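Speaker notes, slot after the coffee break. Laptop on the left, clicker in jacket pocket.

**Opening**

Thank the chair. Say who we are: the assembly group at Bozkurt, and that Sibel Yüksel did the annotation work and will take the questions on it at the end.

One sentence on the topic. We train a robot arm to put parts into a desktop computer, and the talk is about when it should listen to which camera.

**Slides 2 to 5: the cell**

Go through these quickly, they only need to know what the two views look like.

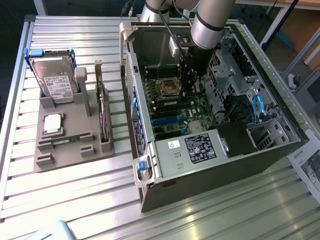
Fixed camera. Parts tray on the left, open case on the right, gripper over the motherboard.

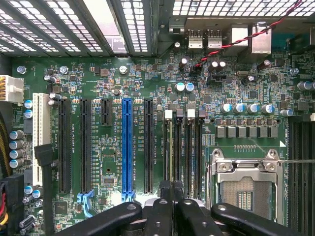

Wrist camera, over the board. Point to the empty CPU socket at the lower right. 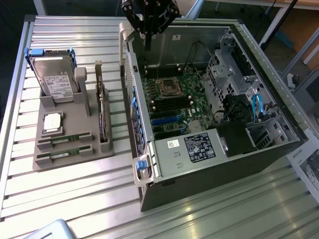

Fixed camera again. Point to the two RAM modules in the tray.
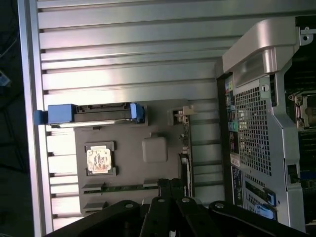
**Why not simply give the policy both cameras all the time and let it sort out which one matters?**

We tried that first and it is our baseline. It learns to lean on the fixed camera for nearly everything, and that works well until the last few millimetres of an insertion, when the fixed view no longer says enough about how the part is lined up with its slot.

Pause there. Let people read the question on the slide before going on.

**Slide 6: the problem in one picture**

(Plot, not a photo.) Horizontal axis is time through one insertion, vertical axis is how much the policy's output changes when we blank one of the views. Blue line is the fixed camera, orange is the wrist.

In the baseline the blue line stays high right to the end. The orange line hardly moves. A person doing this by remote control does the opposite: looks at the overview to get to the part, then at the close view to put it in. Our operators told us this in the first week and we didn't use it for months.

Don't read the caption. It has a mistake in it (says "left camera", should say "fixed camera"). Fix if there is time before the session.

**Slide 7: Trumeo, the baseline**

Trumeo is our own plain imitation policy. Two image encoders, features joined together, one action head. Same network size as the new method, same demonstrations, same training time. Stress this, as someone always asks whether the new one is just bigger.

Input is both images and the joint positions. There is no force sensor in any of these results. We have one now and it will be in the next paper.

**Slide 8: Clindeo, the method**

Three changes to Trumeo. Go through them one at a time, they come up on clicks.

1. A small extra head predicts which stage of the task we are in: travel, approach, contact or release. It sees both cameras.
2. The stage prediction sets a weight on each camera's features. In travel the fixed camera gets most of the weight. In contact the wrist camera does. The weights are learned, but they start from a setting we chose by hand.
3. During training we drop one of the views at random, and we drop the fixed view more often in the contact stage. The policy has to learn to finish an insertion from the wrist view alone.

If anyone looks lost, go back to the plot on slide 6 and say we are trying to swap the two lines over in the last part of the motion.

The hand-chosen starting weights matter. If all weights start equal, training often settles back to the baseline behaviour. We ran that with several seeds and there is a table in the appendix. I don't have a good explanation for it and should say so.

**Slide 9: the data**

1,991 demonstrations, all by remote control, all in the same cell. Each one is a single part going from the tray into the case. Taking parts out again was recorded as well but isn't used here.

The stage labels come from a tool we wrote, called Dritix. It proposes stage boundaries from the gripper opening and the speed of the arm, and a person then moves them where they are wrong. The boundary between approach and contact needed moving most often, mainly for RAM, where the operator tends to slow down well before touching the slot.

Sibel checked the labels twice with a gap between the passes. Agreement between the two passes was good on everything except that same boundary. Hand over to her if anyone wants the details.

Mention that the operators were not told about the camera question while recording. They had both views on the screen throughout.

**Slide 10: how we tested**

300 trials for each method. They are split across 3 tasks:

- CPU into the socket
- RAM module into a memory slot
- expansion card into its slot

That makes 100 trials per task per method. Between trials we shifted the case a little on the table and turned it slightly. The tray was shifted as well. Shifts were drawn beforehand from a list and both methods got the same list in the same order.

A trial counts as a success if the part is fully seated and nothing had to be stopped. A person checks by hand. RAM that is clicked in on one side only is a failure, and there were plenty of those. For the CPU the frame is already open, and closing it isn't part of the task. Say this clearly, as it was asked at the June workshop and I answered it badly.

**Slide 11: main result**

Bar chart, two bars per task. Let them look at it first.

CPU: large gain. This was the task where the baseline struggled most, and where the fixed view is least help at the end.

RAM: clear gain, smaller. What failures remain are mostly the one-sided kind. The module is in the right place and the arm doesn't push hard enough at the second end. A camera won't fix that, whichever one you weight.

Expansion card: no difference we would stand behind. The bars differ slightly in our favour but the intervals overlap almost completely. The card is big enough that the fixed view does a reasonable job all the way down.

Don't rush past the third pair of bars. A reviewer said we had hidden it and it's better to spend half a minute on it.

**Slide 12: which part of the method does the work**

Ablation. Take out the view dropping and most of the CPU gain goes. Take out the stage head but keep the dropping, and you lose some of the RAM gain and very little of the CPU gain.

So the dropping is doing more than we expected when we designed this. The honest reading is that someone short of time should try the dropping first, with no stage labels at all, and see how far it gets them. They need the labels only to decide when to drop, and a rough rule on gripper height got us part of the way. Numbers for the rough rule are in the appendix, last table.

**Slide 13: what goes wrong**

Play the three clips, sound off.

First clip: wrong stage. The stage head says contact while the gripper is still too high, the fixed view is turned down too early, and the arm drifts sideways. Rare, but it looks bad when it happens.

Second clip: glare. The slats on the table are shiny and so are several of the parts. With the wrist camera low over the tray the picture can go nearly white in places. We changed the exposure setting halfway through the project, and all the reported trials are from after the change. The demonstrations are from both before and after.

Third clip: cables. A loose cable lies across the slot and the policy carries on as if it weren't there. Our demonstrations have no example of moving a cable out of the way. Neither method can do it.

**Slide 14: limits**

One kind of case, one tray, one gripper. We don't know how well the stage weights carry over to another camera position and I won't guess if asked. No tests with people working near the arm.

Also no screws. All fastening is out of scope.

**Slide 15: next**

Force sensing in the contact stage, mostly for the RAM failures. A second type of case. Putting several parts in one after another, where the policy has to work out what is still in the tray.

Code for Clindeo and the Dritix labelling tool will go up together once the write-up is finished. Don't promise a date.

**Timing**

Slides 2 to 5 should take two minutes at most. If running late, skip slide 14 and cover it in questions. If very late, skip the second clip on 13 too. Leave slide 11 on the screen during questions, not the thank-you slide.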